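Kids Home Science Make Animals Quizzes Ask Us
Everyday Things > Electricity > Lamps and Outlets
February – by Lambros Stefanou

Why do outlets have such odd holes?

Plug in a lamp and it lights up. Electricity travels from the wall, along a cord and into the lamp. To get there, it needs metal to move through. The metal prongs on a plug slide into the slots of an outlet and touch more metal hidden inside.

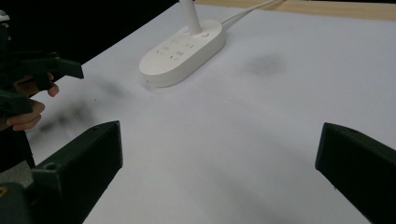
A power strip gives you more places to plug things in. Some are long bars that lie on the floor. Others look like the white oval one on the table, with a round button near one end and a pole standing up from it. Its cable is thin, but a cable like that has metal wires inside, wrapped in plastic. The plastic keeps the electricity in and your fingers safe.

Countries chose their plugs at different times, so the shapes don't match. In the United States most plugs have two flat prongs, and many have a round one too. Other countries use round pins or slanted blades.
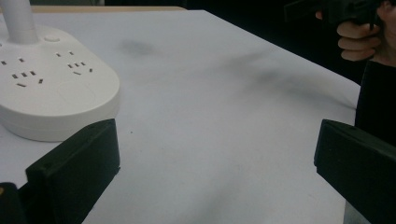
Some outlets are made to take several kinds of plug. Their slots are cut in a mix of shapes, and each plug uses only the ones that fit it. A plug that fits may still not be right – the voltage can be different from country to country, so ask an adult to check first.

A desk is a good place for a lamp because you can point the light at your book or drawing. Your hand makes a shadow when it blocks the light. Lift your hand higher above the paper and the edges of the shadow get blurry.
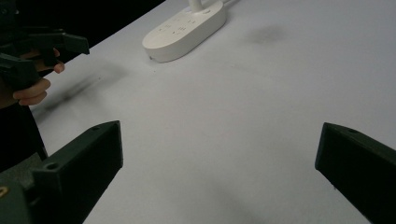
Try it on Wednesday after school with a sheet of white paper. Move your hand up and down slowly and draw the shadow each time.

Rules to remember:
Never put anything but a plug into an outlet.
Keep drinks away from power strips.
Hold the plug to pull it out, not the cord.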